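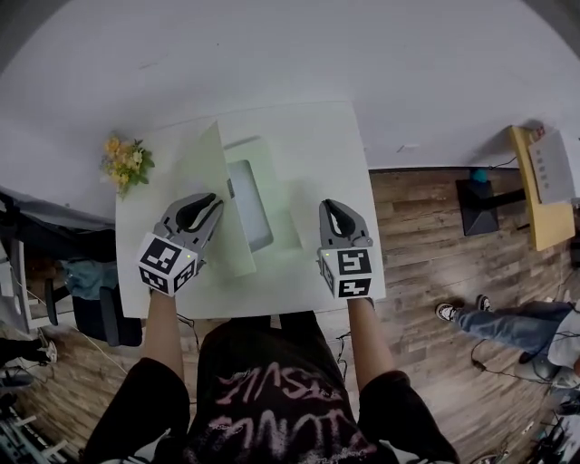
The Growth Figure

The deputy minister was due at ten and came at noon. By then the press table at the Zaldale Trade Forum had run out of coffee, and the man from the evening paper had gone to move his car.

I was there for the radio station. My editor wanted two minutes of tape and one number. The number was supposed to be the growth figure for the quarter, and everyone in the hall already knew it was bad.

The deputy minister spoke for 26 minutes. She said the drop was a signal. She said the province would act. When she got to the part about Plemiseo she turned two pages at once, went back, and read it quickly. The company would close its plant in Vik at the end of May. Up to 3770 jobs were affected, counting suppliers.

My brother worked at the plant. He ran the labeling line on the night shift. I wrote down the number and underlined it, the way I would have for any other plant.

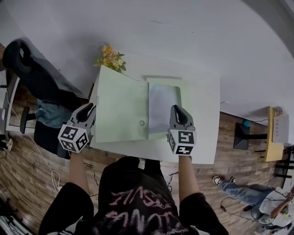 Vik, the Same Evening

The road to Vik takes 87 minutes if the bridge is open. I called my brother from the gas station at Oketora and he said he was making soup.

"Did you hear it?" I asked.

"We heard it on your station," he said. "You said it very clearly."

I had not thought about him listening. I had recorded the piece in my car outside the hall, with the windows up, and sent it before I called anyone.

At the house he had the kitchen radio off. There was a letter from the company on the counter, and it was dated six days earlier. He had signed for it and told no one. He asked if I wanted bread.

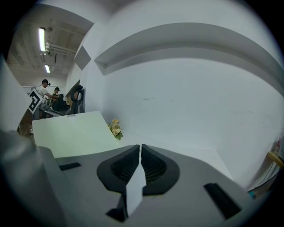
The union and the company met twice that month, and I covered both meetings. Each side said it had moved, and as far as I could tell each side had. They leaned in toward each other like those two black fingers on the gray housing, so close there was only a narrow gap left, and there was still something pale and flat standing upright in the middle of it. In this case it was a severance clause. My brother read it aloud to me over the phone and asked what "continuous" meant. I said I would find out.

I called the ministry in the morning. The woman who answered took down the question and my number, and then asked how to spell Vik.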